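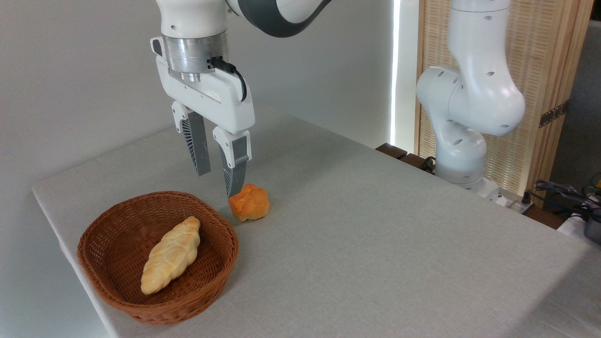

Record Sealing After a Dismissed or Reduced Charge: What the File Still Shows

Clients often assume that a dismissed case disappears. It does not. A dismissal ends the prosecution, but the arrest entry, the booking record, the court docket and any bond paperwork remain where they were created until someone asks for them to be sealed and a judge signs an order. This item covers the steps our office follows in those cases, the papers needed, and the points at which petitions are most often sent back.

Rules differ from state to state, and in some places from court to court. Read what follows as general information and check the rule that applies where the case was heard.

Where the records sit

A single misdemeanor arrest usually creates entries in at least four places. The arresting agency holds the incident report and booking data. The prosecutor holds the charging file. The court clerk holds the docket and everything filed under the case number. The state repository holds the fingerprint-based record, which feeds most official background checks.

These systems do not update one another reliably. A dismissal entered by the clerk may reach the repository within days, or it may never reach it at all. When the final outcome is missing, the repository entry shows an arrest with no result. Many employers read that as an open case.

Private background check companies are a separate matter. They buy court data in bulk, and their copies are only as current as the last purchase. A sealing order directed to public agencies may not be sent to these companies by anyone other than the petitioner.

Sealed, expunged, set aside

The three words are used loosely, sometimes by court staff as well. In general terms, a sealed record still exists but is closed to the public. An expunged record is destroyed or returned, depending on the statute. A conviction that is set aside is vacated, and the entry may then become nonpublic, though police and certain licensing boards can usually still see it.

The difference matters when a form asks a question. "Have you ever been convicted" and "have you ever been arrested" call for separate answers, and a statute that permits a person to answer no to one may be silent on the other. Applications for law enforcement work, immigration benefits and some professional licenses often require disclosure whatever the order says. Get advice before answering on any of those.

Before filing

Order the complete record first. A petition drafted from memory, or from the client's copy of the ticket, will commonly carry the wrong arrest date or omit a count. Adalberto Rangel, who handles intake for these files, asks for the following:

A certified copy of the final disposition for each count
The register of actions or docket sheet
The fingerprint-based state record
Proof that fines, costs and restitution have been paid
Any probation discharge order

The certified disposition is the document most often missing. An uncertified printout from the public access terminal will be rejected in most courts. If the charge was amended during the case, the disposition should show both the original and the final charge. Where it shows only one, ask the clerk for a certified copy of the amended complaint as well.

Check the balance owed even if the client is certain it is zero. Of the 93 petition files our office reviewed for this item, 15 had an unpaid amount on the docket that the client did not know about. Most were late fees added after the last payment. One was a fee for an appointed attorney, assessed at sentencing and never billed.

Waiting periods

A case dismissed outright may be eligible at once. A case dismissed after a diversion or deferred sentence program often is not, and the waiting period may run from the date of discharge instead of the date of the plea. Convictions carry longer periods. In many states the clock starts on the latest of several dates: sentencing, release from custody, or the end of probation.

Count from the date on the order, and use the date it was entered if that is different from the date it was signed. Petitions filed early are usually denied without a hearing, and some statutes bar a second petition for a year or more after a denial.

A new arrest during the waiting period does not always restart the clock, but a pending charge will normally stop the petition from being heard. If there is a pending charge, resolve it first.

Filing and service

The petition goes to the court that handled the original case. Where a felony charge was reduced and sent back to the lower court, the docket may be split between two courts under two case numbers. Both numbers should appear on the petition. Milagros Abella reports that split dockets account for more returned filings in our office than any other single defect.

Most courts require service on the prosecutor and on the state agency that keeps the record. Some also require service on the arresting agency. Use the mailing address listed in the rule or on the court form. File the proof of service with the petition, or as soon as service is complete, since the objection period does not begin to run without it.

In the court where we file most often, the prosecutor has 28 days from service to object. If no objection is filed, the judge may sign the order on the papers. If one is filed, the matter is set for hearing.

At the hearing

These hearings are short, often under ten minutes. The judge will want to know whether the petitioner is eligible and, where the statute gives discretion, whether the order is in the public interest. Eligibility is a question of documents. Discretion is a question of what the petitioner has done since the case closed.

Useful exhibits include work history, school records, treatment completion certificates and letters from people who know about the charge. A letter from a writer who does not know about the charge carries little weight and can do harm if the prosecutor points it out. Each letter should be signed, dated and limited to a page.

A person with a complaint about the original arrest should generally not raise it here. The judge is not reviewing whether the stop was lawful or whether the charge should have been brought.

If the case involved an identified victim, that person may have a right to notice and a right to speak. Find out before the hearing date whether notice was sent. A hearing held without required notice may have to be repeated.

After the order

Get at least 5 certified copies. One goes to each agency named in the order, and the client should keep one permanently. Clerks differ on whether they will certify copies of a sealed order later, and some will not do so without a motion.

Wait for the repository to process the order, then request a fresh copy of the record. If the entry is still there, send a second certified copy with a cover letter giving the state identification number and the date of the order. Lindalva Falcão tracks these follow-ups for our clients and closes a file only when the fresh record has been received.

For private background check companies, send a written dispute with a copy of the order attached. Federal law requires a consumer reporting agency to investigate disputed information, and there are deadlines for its response. Keep the mailing receipt. If a report containing sealed information has already cost the client a job or a lease, save the report and the denial letter together, and speak with an attorney before sending anything further.

Old news stories, social media posts and booking photo sites are generally outside the reach of the order. Some publishers will update or remove an item when sent proof of the dismissal. They are usually not required to.

Office notes

Record review appointments are available by phone starting in October. Bring or email the certified disposition if you have it. If you do not, Jeferson Cavalcanti can send the request form for the court where your case was heard, along with that court's current copy fees. Appointments run until 5 p.m., and documents received after that time are logged on the next business day.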